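My first town meeting

I moved to Fenport in August and I still learn how things are done in this town. In the country where I grew up, local government is a building where you go to pay a fee and receive a stamp. You do not go there to speak. So when my neighbor Sunil Kodikara asked me if I was coming on Saturday to the meeting about the bus, I thought he was making a joke.

The matter is simple to explain. The number 30 bus goes from Tover Hill, where I live, to the center of Fenport. The town wants to stop the evening service, after seven o'clock, and use the money for the repair of Patwary Bridge. The bridge is in bad condition, everybody agrees about it. But the evening bus is used by people who clean the offices, by students of the night classes, and by me, because I do not drive and I am a little afraid to learn at my age.

Sunil had collected signatures against the change. In Fenport, if a petition has 1000 signatures of residents, the council must put the question on its agenda and hear the public before the vote. He had 1005. I told him that this was a very small margin and he said that he knew it very well, he did not sleep the night before he gave in the papers. If six signatures were refused, the whole work was lost. None was refused in the end, although one lady had to telephone the clerk to confirm that her handwriting was really so bad.

I arrived too early, as I always do. The meeting was in the old school hall, and there was a paper on the door with the rules. Each person can speak for three minutes. You must give your name and your street. You must speak to the chair and not to the other people in the room. I read these rules several times, like before an exam, even though I had no plan to speak.
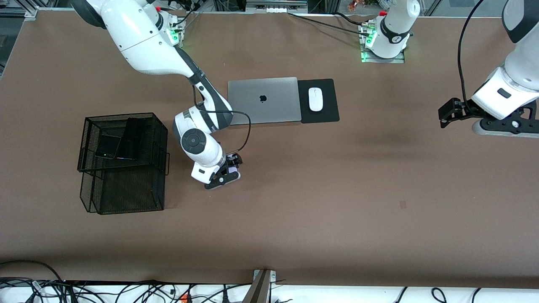 The first hour was not about the bus at all. It was about a drain, and then about the minutes of the previous meeting, in which one word was wrong. They discussed this word for a long time. I was surprised that people who looked so tired could be so exact. A man behind me was eating peanuts and said quietly, "Every month it is like this."

Then the chair opened the bus question. The council's officer gave a short report. According to his numbers, 523 trips are made in a normal week on the evening service, and he called this "modest demand." I wrote this expression in my notebook. For me 523 trips is a lot of people going home. But I understood also his side, he has a budget and a bridge, and he was polite when people interrupted him.

Many residents spoke. Some of them were very good and some forgot what they wanted to say, and the chair waited for them. A young woman who works at the bakery said that her shift ends at nine and that she would have to walk along the road where there is no sidewalk. The owner of Gusto, the restaurant near the harbor, said that he would lose his kitchen helpers. There was also an old gentleman who was against the bus. He said that the bridge is the only way for the ambulance to reach his side of the river, and that he is more often in need of the ambulance than of the bus. The hall became quiet after this. I had come with a clear opinion and I must confess that it was less clear for some minutes.

And then I raised my hand. I do not know why. My knees were weak and I said my street name wrongly, I said the name of my old street, in another country, and had to correct it. I said that I am new, that I take the 30 bus home from my English conversation class, and that without it I could not attend the class, and then I could not come to speak here in English. A few people laughed in a kind way. I asked if the town had thought about a smaller vehicle for the evening. The officer said it had been "looked at." I wrote this in my notebook also. Sunil explained to me later that "looked at" can mean almost anything.

The council did not decide. They voted five to four to postpone the question to the next meeting and to ask for the cost of a small bus. Sunil was not satisfied, he wanted a clear victory, and he talked about it the whole way home. I was more satisfied than he was. One of the five was the councilor who had yawned during the drain, and I had been sure he was not listening.

If you live in Tover Hill and you can come to the next meeting, please come. The chairs are hard, so bring a cushion. I will bring one for myself and I have a second one, if somebody needs it.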